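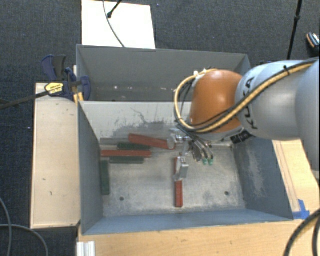

EQUIPMENT REVIEWS / Purchasing and Planning

Zelladmont Two-Bin Picking Package
Reviewed by Apolline Texier for the Cliltport Shared Workshop

The Cliltport workshop assessed the Zelladmont package in February as part of its planning for the coming budget year. The package covers bins, gripper fingers, mounting hardware and setup support. The arm is purchased separately, and departments that already own a KUKA arm will find their largest expense behind them.

Our trial used narrow red and green bars in gray metal bins. Parts of this shape are a fair test of a gripper, as they come to rest across one another and against the walls. Buyers should ask any supplier to demonstrate with parts left in this condition.

The quoted price does not include cable management. Jitendra Pandey, who prepared our cost sheet, recommends a separate line for ties, fittings and replacement cables, and a further allowance for a permanent bench. Clamps and wooden boards are adequate for a trial but should not be carried into the final plan. Replacement fingers are $478 per set, and we advise ordering 2 sets at the outset. Delivery of a later order took more than 400 hours.

The manual is clear on installation and thin on maintenance. A competing quotation from Haketti was lower but excluded training.

Recommended for departments with an arm in place. Others should defer purchase until the arm has been funded.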